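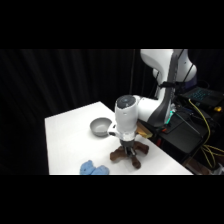

Grosstead Cufflink and Tie Bar Set: Product Review

Reviewed for the Menswear Accessories section by Xóchitl Medrano

Summary of findings

The Grosstead boxed set is recommended for readers who wear French cuffs at least once a week and who want a matching tie bar without paying jeweler's prices. It is less suitable for anyone who wears a narrow tie, for reasons set out under Fit. The set was purchased at the full retail price of $78. The maker was not told that a review was in progress and did not supply a sample.

Contents of the box

The set consists of two pairs of cufflinks, one tie bar, a polishing cloth and a hinged box with a fitted tray. One pair of cufflinks is plain brushed steel with a round face. The other is square with a navy enamel center. The tie bar is brushed steel and carries a small enamel square at one end, intended to match the second pair. A printed card gives care instructions in four languages. The English text is clear, although it refers twice to a "storage pouch" that was not included in our box and is not mentioned on the retail listing.

Finish

The brushed steel is even on all visible surfaces, including the backs of the faces, where less expensive sets are often left rough. The enamel sits level with its metal border. One of our four links had a pinpoint pit near a corner, visible only under a desk lamp. After two months of regular wear, the steel pair showed light scuffing on the toggles and none on the faces. The tie bar picked up a faint scratch from a lanyard clip, and the supplied cloth did not remove it.

The enamel color deserves a note. Grosstead calls it navy, and in daylight that is accurate. Under warm indoor lighting it reads as black. Purchasers who intend to wear the set with a navy suit in the evening may wish to take this into account.

Fit

The cufflinks use a swivel toggle. The action is stiff when new and loosened to a comfortable level by the third week. The posts are long enough for heavy cuffs, and they passed easily through the double cuffs of an oxford shirt with thick interlining. On a light poplin shirt the same length leaves a small gap, and the face tends to tip forward. This is a matter of preference, but it was noticed by both of the people who wore the set.

The tie bar measures 64 millimeters. That is a sensible length for a tie of standard width and too long for a slim one, on which the end projects past the edge of the fabric. Grosstead does not sell a shorter bar in the same finish. The grip is firm — perhaps too firm for knitted silk, where it left a crease that took overnight to fall out. On woven silk and on wool it left no mark.

The box

The box is covered in dark gray paper with a linen texture. The hinge is sound and the lid closes with a magnet. The tray holds each piece securely, and the pieces do not rattle when the box is carried in a bag. A purchaser who owns other cufflinks should be aware that there is no spare room in it. The base has no felt and will slide on a polished dresser.

Comparison with similar sets

Two other products were considered at the same time. The Skumuvach Classic, at $164, has finer enamel work and a shorter post that sits better on light shirts. It includes only one pair of cufflinks, and its tie bar is sold separately. The Shi travel set is cheaper than the Grosstead and comes in a soft roll that packs flat. Its plating had begun to wear at the toggle by the end of our trial, and we are unable to recommend it for weekly use.

Xóchitl Jaramillo, who wore all three sets for this section, preferred the Skumuvach for formal occasions and the Grosstead for the office.

Ordering and returns

Our set was ordered from Nomitwood, which carries the full Grosstead range. It arrived in five working days in a padded carton. Engraving is available on the round pair only, with a limit of three initials on each face, and engraved sets may not be returned. Unengraved sets may be returned within 30 days if the inner seal is intact — a condition that appears on the packing slip and should, in our view, be shown on the product page as well.

Rating: four out of five

Points in favor: consistent brushed finish, secure box, two pairs at a moderate price.

Points against: post too long for light cuffs, tie bar available in one length only, missing pouch.

Readers who have owned this set for more than a year are invited to write to the section with an account of how the enamel has held up. A note on long-term wear will be added to this page in May.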